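Whiteboard

From Nenia, the open reference on furniture and fittings

A whiteboard (also dry-erase board or marker board) is a smooth, usually white writing surface on which text and drawings are made with non-permanent markers and removed with a dry eraser or cloth. Whiteboards are used in classrooms, offices, workshops and laboratories. Many have a steel layer behind the writing surface, which allows papers and accessories to be held in place with magnets.

Contents
1 Construction
2 Surface materials
3 Frames and edges
4 Mounting
5 Magnets and accessories
6 Cleaning and care
7 Common faults
8 See also
9 Notes

Construction

A typical whiteboard is a sandwich of three layers. The face carries the writing surface. The core gives stiffness and may be fiberboard, chipboard, paper honeycomb or plastic foam. The back is a thin balancing sheet, commonly aluminum foil or galvanized steel, which keeps the panel from bowing as humidity changes. The layers are glued under pressure and trimmed before the frame is fitted.

Panels are thin in relation to their height and width. A board seen from the side shows little more than its frame, and the core is normally hidden on all four edges. Boards with a writing surface on both sides omit the balancing sheet and use a second face panel in its place.

Surface materials

Melamine. A resin-coated paper bonded to the core. It is the cheapest surface and the most porous. Marker pigment works into the coating over time, and a melamine board in daily use may show permanent shadows within 2 years. Melamine alone is not magnetic.

Painted steel. Steel sheet with a baked lacquer or polyester coating. It accepts magnets and resists staining better than melamine, but the coating can be scratched by grit, staples and the edges of metal rulers.

Porcelain enamel. Glass frit fused to steel at high temperature. The surface is hard, non-porous and magnetic. It is heavier than painted steel and can chip if the panel is dropped on a corner.

Glass. Tempered glass, back-painted or placed over a steel sheet. Ordinary ferrite magnets hold poorly through the thickness of the glass, and stronger rare-earth magnets are generally used.

Film. Self-adhesive sheet applied to a wall, a door or a worn board. Durability depends on the flatness of the surface beneath it.

Frames and edges

The frame protects the cut edges of the panel and carries the corner fittings. Anodized aluminum is the most common material. Plastic and wood are also used, and black and silver are common colors. Corner pieces are usually molded plastic and often conceal the screw holes.

Frameless boards have a folded or ground edge. They are easier to butt together in rows but more easily damaged in transport. In the Limsakul range, frames are supplied as separate lengths and clipped on after the panel is hung, so that a damaged side can be changed without taking the board down.

Mounting

Fixed boards are screwed to the wall through the corners or hung on a horizontal rail. Rail mounting spreads the load and tolerates small errors in drilling. The Cadska rail, in a length of 2,540 mm, accepts boards of different widths side by side.

Mobile boards stand on a base with casters. Reversible types turn on a horizontal pivot and are locked with a knob on each side. Small boards may stand on an easel or be leaned against a wall, in which case a rubber strip along the bottom edge reduces slipping.

The top edge of a fixed board is set within reach of the shortest regular user. Glare from ceiling lights is controlled by moving the board, changing the fitting or tilting the panel slightly forward. Enamel and glass surfaces reflect more than matte film.

Magnets and accessories

Magnets sold for whiteboards are usually small discs or buttons with a colored plastic cap. The colored cap provides grip and can carry meaning: in task boards and shift plans, each color may stand for a person, a machine or a state of work. Unused magnets are commonly parked in a column or row near one side, leaving the center clear for writing.

Holding force is stated for a clean, flat steel sheet and falls quickly when paper or cloth is placed between magnet and board. In a test of painted-steel boards, Thongchai Sangkhawat found that a Mateck button magnet held one sheet of office paper through 2,000 openings of a nearby door but slipped down the surface when the stack reached 20 sheets.¹ Larger sheets need a magnet at each upper corner or a magnetic bar along the top.

Other accessories include pen trays, magnetic erasers, document clips, and adhesive tape for ruling permanent lines. 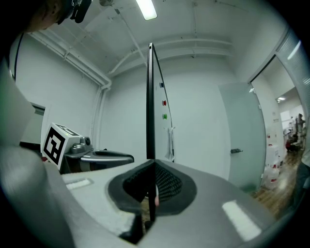

Cleaning and care

Dry-erase ink contains a release agent that keeps the pigment from bonding to the surface. Fresh marks are removed with a felt eraser or dry cloth. Marks left for several weeks lose much of this property and may need a damp cloth or whiteboard cleaner. Writing over an old mark with fresh dry-erase ink and wiping at once will often lift it.

Felt erasers become loaded with pigment and then spread it. They should be brushed out or replaced when they begin to leave gray streaks. Microfiber cloths can be washed, without fabric softener, which leaves a film. Abrasive powders and scouring pads dull all coated surfaces.

Magnets should be lifted off, not dragged. Grit caught under a magnet leaves arc-shaped scratches that hold ink.

Common faults

Ghosting. Faint remains of earlier writing, caused by a worn coating, old ink or cleaner residue.

Beading. Ink draws up into droplets on a greasy or silicone-contaminated surface. Degreasing normally cures it.

Bowing. The panel curves away from the wall. The usual causes are a missing balancing sheet and storage at an angle. Kemeys recommends storing unhung panels upright and fully supported along the lower edge.²

Delamination. The face separates from the core, generally starting at a lower corner where cleaning fluid has run behind the frame.

See also

Blackboard
Bulletin board
Flip chart
Marker pen
Task board

Notes

1. Sangkhawat, Thongchai. "Button magnets on coated steel." Workshop Fittings Notes, June issue.
2. Kemeys, Mabli. Panels, Boards and Rails: A Handbook for Installers. Chapter 2.

Last edited Sep 6, 2026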